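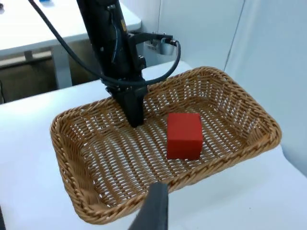 January 30, 2026
Willow soaking, second run

Picked up where Ruairí left off. The aim is still to find how long the Vultivska rods need in cold water before they'll take a tight bend at the rim without cracking. The first run was no use because the tank lid was left off and the top layer never went under.

Setup
Tank filled from the tap the night before and left to come to room temperature. Rods sorted by butt thickness into thin, medium and thick, tied with cotton tape, tags on the butt ends. The whole lot weighed 3,942 g dry. The medium bundle alone was 523 g, and that's the one I weighed again each time it came out. Held everything down with the old slate and a bucket of water on top. Check the slate again after an hour, it slides.

Lenni wants the Plirncombe rods done the same way, but they're still in the loft and haven't been sorted. I haven't started on them.

What I did
Pulled a few rods from each bundle at intervals, wiped them down, wrapped them in a damp towel and let them rest before bending. Bent each one around the broom handle first and then the thinner dowel. Wrote pass, crease or crack on the tag. Crease means the bark wrinkled on the inside of the bend but nothing opened up on the outside.

Results
Thin rods were fine after 3 days. A couple creased on the dowel, both near the butt, and I'd cut that part off anyway.
Medium rods creased at 3 days and passed at 6. The weight had nearly stopped climbing by then, so I don't expect leaving them longer would change much.
Thick rods still cracked at 6 on the dowel. They passed on the broom handle. Fine for stakes and for bottom sticks, no good for a rim.
The bark started to feel slimy at the end. Water had gone brown and smelled. Change it halfway next time.

Mellowing time in the towel made more difference than I thought it would. Rods bent straight out of the tank creased more than ones from the same bundle that had sat overnight. I don't have enough of these to put a number on it. Saoirse says she has always left hers overnight and has never tested it.

Rims
Tried the mellowed medium rods on a plaited border and they went down well. The corners are where it goes wrong. On a rectangular basket with rounded corners the braid has to turn without opening up, and my first go gapped at every corner. Second go I eased the stakes closer together through the turn and pulled each stroke down before starting the next. Better. A thick, rope-like braid around the near corner is what I'm after, with the denser side weave coming up under it and no daylight between the two.

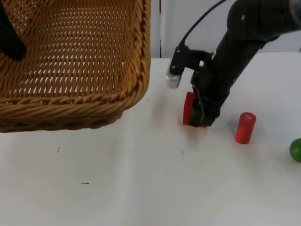 Open weave notes
Shireen asked if the open lattice work should have its own soaking chart. I think so. The strands are thinner and they dry out on the bench before you're halfway across, so soaking longer doesn't fix it. Spraying did. I kept a wet cloth over the part I wasn't working on and sprayed the rest whenever it started to squeak.

For spacing I used offcuts of dowel as gauges and took them out at the end of each row. The openings still drifted wider toward one side. Probably me pulling harder with my right hand.

Supplies
Cotton tape nearly gone.
Order from Rellham: bodkin, medium, and a replacement spring for the shears. Cristian has the account login.
The Ó Ceallaigh order is for brown willow, unstripped. None of the figures in this entry apply to it. Brown needs its own run and a much longer soak.

To do
Drain and scrub the tank before anything else goes in.
Sort the Plirncombe rods with Lenni.
Repeat the thick bundle with a longer soak and a water change. If it still cracks on the dowel, stop and keep thick for stakes only.
Side by side test, mellowed against straight from the tank, same bundle — ask Ruairí to do the bending so it isn't always my hands.
Copy the tags into the binder. They're on the nail by the sink, and the ink is running on a few of them.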